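About Posside Growers

Our people
Our story
Where to find us

We grow lettuce, bunching onions, beetroot and a whole lot of broccoli on 85 hectares of river flat, and we pack every bit of it in our own shed. If you've bought a bunch of our beets at a greengrocer, there's a fair chance they were still in the ground the morning before. We love that about this job!

Posside started with a rented paddock and a second-hand tractor. Annick Marchal had worked in vegetable sheds since she left school, and she wanted to have a go at growing the things she'd spent years packing for other people. The first crop was spring onions. The second was also spring onions (they sold well, so why not?), and by the third season there was enough coming in to put a deposit on the land we still farm today, down at the Escobar end of the valley.

Jahangir Talukder joined a couple of years later as our agronomist and is now a partner in the business. He looks after the soil, the seed orders and the planting program, and he can talk about cover crops for as long as you'll let him. Under his watch we've moved to a four-paddock rotation, with oats and vetch going in over the cooler months and brassicas following behind. The ground holds water far better than it used to, and the club root that gave us such grief in the early days has mostly stayed away.

Broccoli is our biggest line. We plant it in small blocks every week or so, which keeps the cutting crew busy and means our wholesale customers aren't drowning in it one fortnight and begging for it the next. July is when it's at its best, in our opinion. The heads are tight, the colour is deep and the stems are sweet enough to eat raw, standing in the row with a knife in your hand and mud up to your shins.
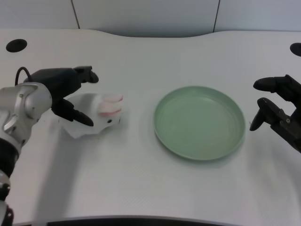
We also put in trial rows each year, and they're some of the most fun we have. Last season it was a purple sprouting type called Dravow and a small, very crisp cos called Jiltska. The cos was a hit with the restaurants straight away, so it's now part of the regular program. Dravow is going in again on the higher ground, where the frost doesn't settle as hard and we think it'll do better.

Everything is cut by hand, early, and goes into the cool room before smoko. From there it's washed, trimmed, packed and on a truck the same afternoon. We supply independent greengrocers, a handful of wholesalers, school canteens and a growing list of cafes and restaurants. Small orders are welcome. A carton is a carton, and we're just as happy to see it go out the door as a full pallet.

At the height of the season there are 177 of us, from the tractor shed to the front office. Plenty of the crew come back year after year, and quite a few now have sons and daughters working beside them. New starters learn on the job alongside someone experienced, and if you'd like to get your forklift ticket or chemical handling certificate, we'll pay for the course.

The farm gate stall is open every morning during the growing season. You'll find seconds, odd sizes and whatever we've got too much of, along with seedlings in autumn. Bring a bag, and some coins if you've got them, though the card reader usually works.

For wholesale orders, please ring the office before noon for next-day delivery. For work in the paddocks or the packing shed, fill in the form on our jobs page and Annick or Jahangir will give you a call.

Page updated 12 February 2026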